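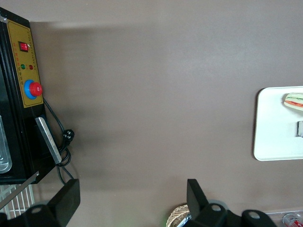

卓上に置く調理機器のまわりは、どのくらい空けておけばいいですか。

機種ごとに説明書の数字が違うので、まずそこに書いてある離隔距離を守ってください。そのうえで、熱いものを取り出してすぐ置ける場所を、扉の前か横にひとつ決めておくと楽です。

台所の卓上写真館 Jerkellの台から

貸し台所Jerkellの、台の上だけを載せるページです。料理の写真はほとんど出てきません。好きなのは料理の前と後ろにある時間で、トレーを出したり、つまみの向きを確かめたり、ふきんを絞ったり、そういうところばかり見ています。同じ趣味の方がいたらうれしいです(いますよね、きっと)。

Jerkellは大きな通りから一本入ったところにある、借りる人が入れ替わりで使う台所です。もともとは焼き菓子の仕込み場だったそうで、水まわりがやたらと立派で、そのかわり収納が少ない。だから道具はだいたい台の上に出ています。これが写真好きにはたまらないんです!

黄色いパネルと、茶色い台

黄色は黄色でもマスタード寄りで、まわりに点線の細い縁取りがぐるりと入っています。黒くつやのある本体に、この黄色。そこへ青い丸に赤を重ねたつまみが来るのだから、もう文房具売り場みたいな楽しさです。
右からは白い四角いトレーがのぞいていて、あいだは灰色がかった茶色の天板がすとんと広がっています。

この一枚で私がいちばん長く眺めたのは、じつはつまみの青でした。赤いキャップが少し右に寄って重なっているので、左側に青が三日月の形で残る。こういう小さな形に気づくと、その日はずっと機嫌がいいです。緑と赤の表示灯が仲よく並んでいるのもいいし、斜めに伸びた銀色の取っ手もいい。奥に見えるステンレスの丸い縁の光り方まで、全部いい。

以下は、この台まわりで気に入っていることの覚え書きです。写真の横に小さく書いていたものが、だんだん長くなってしまいました。

つやのない天板のこと

Jerkellの台を初めて使った人が必ず言うのが「まぶしくない」です。照明の真下で作業していても、照り返しが目に入ってこない。白い粉をふるったときに、どこまで飛んだかがよくわかるのも助かります。水滴は逆に見つけにくいので、拭くときは手のひらで一度なでて確かめています。

天板の色を選ぶとき、候補はほかにもあったと聞きました。真っ白と、濃い灰色。白だったら白いトレーはあれほどきれいに浮かなかったと思うし、濃い灰色だったら黒い機器が沈んでしまっただろうし、この茶色を選んだ人と握手がしたいです。

私は家でも真似をして、Stusierという小さな家具屋さんで似た色の作業台を作ってもらいました。色見本を持っていったのに、夕方の店内と朝の台所ではまるで違って見えて、最初はちょっと青ざめました。いまは大好きです。作業台を頼む予定のある方は、見本を借りて一晩置いてみてください。朝、昼、夜と、台所の明かりの下で見るのがいいですよ。

白いトレーの使いみち

四角いトレーは、台所でいちばん働いている道具だと本気で思っています。材料を量って並べる。卵の殻をまとめておく。粗熱を取る前の型を載せる。使い終わったスプーンの避難所にする。丸い皿でもできることばかりですが、四角いと台の端にぴたっと沿うのが気持ちいい!

Jerkellで教わった並べ方がひとつあります。使う順に左から置いて、使ったら空の器を同じ場所に戻す。どこまで入れたかを忘れても、トレーを見ればわかるわけです。塩を入れたかどうか毎回あやしくなる私には、革命でした。

白は汚れが目立つという声もありますが、目立つから洗うので、私は白派です。ターメリックを使う日だけはステンレスのものに替えます。一度、うっかりカレー粉の袋を倒して、それはもう見事な黄色になりました。日に当てたらかなり薄くなりましたが、よく見ると今も跡が残っています。

つまみが好きという話

台所の機器は、ボタンより回すつまみが好きです。触ると向きが指に伝わるし、粉のついた手でも小指側でくいっと動かせます。それに、離れたところからでも向きが目に入る。液晶の数字のほうが正確なのはわかっているんですけど、好みなので。

色のついたつまみは、そのなかでも特別です。Jerkellを借りる人のなかには、道具を型番で呼ばず色で呼ぶ人がけっこういます。「黄色いほう使ってます」「青いの次いいですか」という会話が台所のあちこちから聞こえてきて、なんだか積み木の部屋みたいなんです。新しく来た人にもすぐ通じるので、案内の紙もだんだん色の名前に変わってきました。

前に通っていたTurcotteという焼き菓子の店にも、つまみの大きな古い機械が置いてありました。印字がすっかり擦り切れて、店の人は木べらの柄で印をつけたマスキングテープを見ながら合わせていました。焼き色がいつもそろっていて、とくに端のほうのフィナンシェがおいしかった。あの店のことを思い出すと、まず機械が浮かんで、それからバターの匂いがします。

取り出す前に、置き場所

オーブンでも保温庫でも蒸し器でも、扉を開けてから置き場所を探すと慌てます。私は何度もやりました。両手に鍋つかみをはめて、肘でまな板を押しのけるあの格好は、できれば人に見られたくないです。

なので今は、開ける前に次のことだけやります。

台の真ん中をあける
鍋敷きを置く
ふきんが乾いているか触る

三つ目を忘れがちです。湿ったふきんで熱いものを持つと、熱がすっと手に来ます。鍋つかみも洗った翌日は中まで乾いていないことがあるので、替えを用意しておくと安心です。

それから、コードの通り道も。台の上を横切らせないように、奥に沿わせて置きます。Jerkellの台は壁側にコンセントが2口あって、使わない機器は抜いておく決まりになっています。

台の拭き方

使い終わったあとの拭き掃除が、私はとても好きです。好きすぎて、人の分まで拭いて帰ることがあります。

水500mlに台所用の中性洗剤をほんの数滴。ふきんを浸して固く絞り、奥から手前へ引くように拭きます。往復させると細かい粉が戻ってくるので、いつも一方向です。そのあと水拭き、最後に乾いた布。つやのない面は拭き筋が残りやすくて、乾拭きを省くと翌朝の光でばれます。

機器のまわりは、電源を切ってプラグを抜き、十分に冷めてから。操作パネルに水を吹きつけるのはやめて、絞った布のほうを当ててください。文字の印刷は思ったより弱くて、強くこすると薄くなってしまいます。つまみの根元にたまる粉は、やわらかい歯ブラシで軽く払うときれいになります。

銀色の取っ手は指紋がつくので、仕上げに乾いた布でひと拭き。これだけで台所全体がしゃんとして見えるから不思議です。拭いたあとで誰かがすぐ触っても、まあ、そのための取っ手ですから。

色合わせの遊び

台の上の色を拾って、ほかの道具を選ぶ遊びをしています。黄色と青と赤と黒と白と、茶色。お題としてかなり豪華です!

いまのところ気に入っている組み合わせは、からし色のふきんに白い琺瑯のバット。青は計量スプーンの輪っかにつけた紐だけにして、あとは黒い菜箸。赤は難しくて、りんごをひとつ置くのがいちばんきれいでした。食べてしまうので長続きはしません。

紐はNosskaという糸の店で、1メートルから切ってもらえます。青だけでもびっくりするほど種類があって、60センチずつ何色か買って帰り、台の上に並べて一晩悩みました。選んだのは少し緑の入った青で、洗っても色がきれいなままです。残りの紐は、温度計とめん棒の袋につけました。

台の広さについて

台所の写真を見せると「広くていいなあ」と言ってもらえるのですが、広さそのものより、物のない場所が続いていることのほうが効いている気がします。生地をのばすにも、袋を開いて平らにするにも、ひと続きの場所がほしい。家の台所はずっと狭いので、水切りかごを椅子の上に移して場所を作っています。見た目はともかく、餃子の皮がちゃんと並びます。

機器を端に寄せるだけでもずいぶん変わります。寄せるときは、扉がきちんと開くか、吹き出し口をふさいでいないかを見てください。私は最初、扉の開く向きを考えずに置いてしまい、開けるたびに体をくねらせていました。3か月もそのままでした。向きを変えたのは、遊びに来た妹に笑われた日です。

これからのこと

次は3月に、流しのまわりを載せるつもりです。蛇口の首の曲がり具合と、たわしの干し方。地味ですか? 私はもう楽しみで、たわしの置き場所を朝から何度も変えています。

台の上に好きな色の組み合わせがある方は、掲示板にぜひ書いていってください。道具の名前がわからなくても「黄色いやつ」で大丈夫です。

更新:2024年12月30日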